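Packing and Storing Small Household Electronics
Household Advice Series – Polel Community Resource Centre

Residents who are moving, renovating or replacing equipment often need to put small electronics away for a time. The guidance on this page applies to routers, cordless phones, radios and similar items.

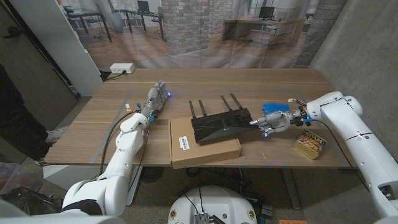

Before packing

Switch the item off at the wall and unplug it. Allow it to cool to room temperature on an open surface. Wipe the casing with a dry microfibre cloth and use a soft brush on any vents. Household sprays should not be applied directly to plastic, as they may leave a grey film or discolour the surface.

Record the model number and any settings you will need again. A sheet of paper kept with the item is sufficient.

Choosing a box

The original carton is the best choice where it has been kept. Otherwise, select a rigid box that leaves two finger-widths of space on every side, and fill the gaps with crumpled paper or clean tea towels. Fold or remove antennas only if the manual says they are designed for it.

Cables and adaptors

Coil each cable loosely and secure it with a fabric tie. Tight bends near the plug are a common cause of failure. Label both the adaptor and the item it belongs to – adaptors with the same plug may supply different voltages. Batteries should be removed and stored separately, with tape over the terminals.

Where to store

An inside cupboard is preferable to a garage or shed, where temperature and humidity vary. Keep boxes at least 100 mm off a concrete floor. Stack no more than 4 high, with the heaviest at the bottom. Silica gel sachets may be added in humid areas and should be kept out of reach of children and pets.

Disposing of unwanted items

Electronics and batteries must not be placed in kerbside bins. The Khunthong Road depot accepts both during opening hours. Before handing over a router or phone, restore its factory settings so that passwords are erased.

The depot will be closed over the holiday period and the next household collection will be held in June.

Page last reviewed: 2022-12-23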